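Hat & Cap Swap – your questions

When is it?
First Tuesday of the month, 2130 till we get chucked out. Yes its late, the hall has badminton before us.

Where?
Gurnico Hall, side door. Front one sticks.

What can I bring?
Caps, beanies, sun hats, berets. Clean please. No helmets – we can't check if they've been dropped.

How many can I swap?
Up to 3 a visit. Bring two, take two. Simple.

Do I have to pay?
Entry free. Tea 200 – coins if you can, Zuzana never has change.

Can I wash a cap in the machine?
Risky. Peak goes wonky. Cool water in the sink, bit of soap, dry it over a bowl. Older ones may have card in the peak so just sponge those.

Lint on dark ones?
Sticky tape round your fingers. Works better than the brush.

What size am I?
Tape measure round your head, just above the ears. We've got one at the desk.

Can I get my old one back?
If its still on the table, yes. If somebody's taken it, no, sorry.

What happens to leftovers?
Vesna boxes them up for the December sale. Torn ones go for rags.

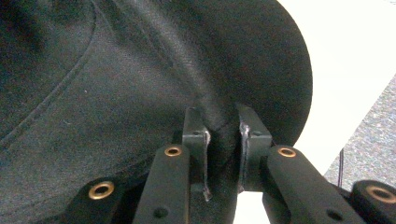 Anything else, ask Vesna Radulović or Zuzana Ševčík on the nigth. Email gets read eventually.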